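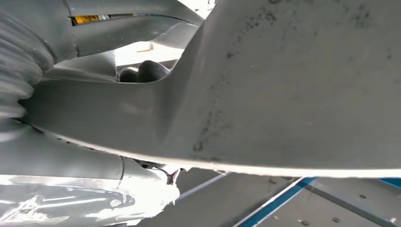 Wrist camera view with the gripper over the striped work surface.

Nilora gripper and wrist camera kit: review after six months
By Gwion Griffiths
March 21, 2020

I run the packing and kitting side at Greton, a small supplier of plumbing spares. We already had a robot arm, bought used, and it had been doing one job with a plain pneumatic gripper. Last year I was asked to put together a budget for getting it to do more than that. The Nilora kit is what we bought. It comes as a gripper, a small camera for the wrist, a controller box, and the software that ties them together. This review covers what it does, but mostly what it costs to own, because that was the part I had trouble finding out before we ordered.

What we looked at

Three options made it to the final spreadsheet. The first was to keep the old gripper and add a fixed camera on a post. It was the cheapest by a long way, but the arm blocks a fixed camera at the moment you most want to see, and the post would have taken floor we use for carts.

The second was the Skinier kit. It has a higher payload and a nicer manual. It also wanted its own safety controller, which we would have had to buy and have fitted, and the quote did not mention it. I found it on page two of the installation guide. If you are comparing quotes, get the installation guide for each product before you compare anything else.

The third was the Nilora. We bought it through Qureshi, a distributor that handles service in our area. The list price was higher than the Skinier, and the total came out lower once everything needed to run it was added.

In the box

The gripper arrived assembled. The camera bolts on at the wrist and has one cable, for power and data together. The controller is about the size of a shoebox and gets warm, so leave space behind it. There was an adapter plate for our arm, which we had to specify at order. Ask for the plate drawing and check the bolt pattern yourself. Ours was right, but the order confirmation only gave a part number and I would not have known until it came.

Not in the box: cable clips, spare finger pads, a calibration card, and the longer cable. The longer cable is $49 and you will almost certainly want it. The standard one reaches the controller if the controller sits right next to the base of the arm, and in our case that spot gets hit by carts. We lost most of a shift working out a route for the short cable before giving in and ordering the other.

Installation

Mounting the gripper was a morning's work for one fitter. Getting the camera calibrated took longer. The software walks you through it and the steps are clear enough, but it wants steady light, and our cell is near a loading door. With the door open, the glare comes in low and the camera image goes white in places. Calibration failed repeatedly until we hung a curtain on that side. The curtain was not in my budget either. Put in a line for lighting, even if you think your lighting is fine.

I would also plan for the table. We had been working on a bench with a slight rock in it, which never mattered with the old gripper because the old job was forgiving. The new jobs are not. We now have a fixed surface, bolted down, and I count that as part of the cost of the project.

The view from the wrist

People who see the camera feed for the first time expect a clean picture of the parts. A good deal of what you get, in some arm positions, is the equipment itself. In the picture at the top of this page the gray panel fills most of the right side, the ribbed sleeve and the upper housing take the top left, and the work surface is a narrow strip along the bottom with a bit of the blue stripe showing. That is a poor position for finding parts, and you have to plan the motion so the arm looks first and moves in afterward.

This has a cost in cycle time. On our main job the extra look adds a pause to every pick. The salesman's figures left it out, because they were for picking from a known position. If you have a payback calculation that depends on speed, ask for a demonstration with the camera step switched on, using your own parts. Qureshi did this for us when we asked. I should have asked earlier.

The software does let you mask out areas of the picture so that it ignores the hardware. Masks are saved per position, and you draw them by hand. It is dull work. We have ten positions saved now and I would not want many more.

Finish and wear

The casings are a flat matte gray. It looks good when new and it shows every mark. The dark specks and smudges on the big panel are cosmetic as far as I can tell, and they have no effect on how it runs, but if you have customers walking through, you will be wiping it down. Mild soap and a damp cloth is what the manual allows. Solvent is not allowed.

The finger pads are the real wear item. I had budgeted for one replacement set a year, following the brochure. We are on our third set, and our parts have threaded brass ends, so that is partly our own doing. The pads come off with two screws and the change itself is quick. You then have to run the short version of calibration, and that is what takes the time. Buy spare pads with the kit. Freight on a single set cost us nearly as much as the pads.

The sleeves I was worried about have given no trouble. We check them for splits when we do the pads.

Running it

For regular, repeated kits it works well. An operator loads the trays, picks the job on the screen, and leaves it to get on. It stops when it is unsure, and it says why in plain words, such as part not found or grip not closed. I like that more than I thought I would. The old gripper would close on air and carry on as if it had something.

It is less good with small shiny parts. Chrome collars in particular confuse it. We moved those back to hand packing after a few weeks and I have taken them out of the payback sheet. Clear bags are hopeless, and Nilora says so in the manual, to be fair to them.

Changing over to a new part takes an operator with some training most of an afternoon. The quote included one training day for two people. One of our two then moved to another department, and sending a replacement was charged at the full rate. I now think of training as something you pay for every year – put it in as a running cost and be pleased if you don't need it.

The numbers

I won't print our full prices, since Qureshi quotes by customer and yours will be different. What may be useful is how the total compared with the budget.

The kit itself came in exactly as quoted. Everything around it – the long cable, the curtain, the fixed surface, clips, spare pads, the second round of training and the fitter's time – put us 11 percent over. None of it was a surprise from Nilora. Every item was in a document somewhere, and I had not gone looking.

The software license is yearly. The first year is included in the purchase. It renews for us in June, and it has to come out of the operating budget, where the kit came out of capital. Our accounts people wanted to know this before signing and I had to go back and ask. If your company keeps those two apart, settle it early. Without the license the gripper still opens and closes, but the camera functions stop, and then you have bought a very expensive plain gripper.

Service is extra. We took the basic plan, with phone support and loan parts. I have called four times. Three were answered the same day and one needed a visit, which was charged for travel only.

Lines I would put in the budget next time

Kit, with adapter plate confirmed by drawing
Long cable and clips
Two sets of spare finger pads
Lighting or light screening
A rigid work surface
Fitter, one day
Operator time for calibration and masks
Training, first year and each year after
Software license from year two
Service plan
Lost output during changeover

The last one is the one I left off completely. The cell was down for longer than planned, and we covered it with overtime. It came out of another budget, so it never showed against the project, but the company paid it all the same.

Good points

Stops and explains itself when unsure
Quoted price was the price charged
Pads are easy to change
Local service through the distributor

Bad points

Standard cable too short for most layouts
Camera is sensitive to glare
Masks have to be drawn by hand
Pads wear faster than the brochure says
Struggles with shiny parts

Would I buy it again

Yes, for the same work. If your parts always arrive in the same place and the same way up, you don't need the camera, and the gripper alone would be overpriced for that. If you have a lot of different parts and modest volumes, it is worth getting a demonstration. Take a box of your worst parts along, and ask to see the installation guide while you are there.

We have a second arm under discussion for next year. I have asked Qureshi for a price on another kit without training, and also whether one license can cover both controllers. So far the answer on the license is that they are checking with Nilora. I will add a note to this page when I hear.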